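Reading time: 2 min

From: Tumelo Du Plessis
To: Messka house list
Date: Nov 3, 2018
Subject: Re: repainting the back room

Aitana Peñalver wrote:
> I've had a price from Boment for the back room – all the walls,
> two coats, 248 all in. They say scuffs like ours won't wash off
> and the whole lot has to be done. Can we agree by the end of
> the week? I'd like it finished before January.

Sorry to be the awkward one, but has anybody tried a damp cloth? Of course a painter says it needs paint. Boment said the same about the hallway, and I got most of that clean with washing-up liquid and an old sponge.

I'm not sure about two coats either. There's still a tin of the Isitz off-white under the stairs, bought for 47 and hardly touched. Whether it still matches is another matter, so I'd try a patch down low by the skirting first and leave it 7 days. Paint always looks wrong on the first evening.

The wall I'd start with is the one with the socket:
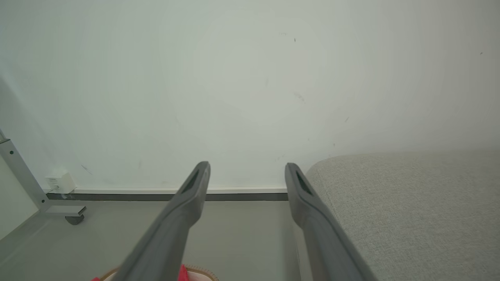
Back room, socket wall. A few scuffs and specks, and a thin scratch low down on the left.

The scratch may want a dab of filler. The rest I'd wash before spending anything. Does the Boment price include the skirting? It doesn't say, and Kovačević charged us extra for it last time.

Tumelo

Contact the list owner | © Messka house list | Back to top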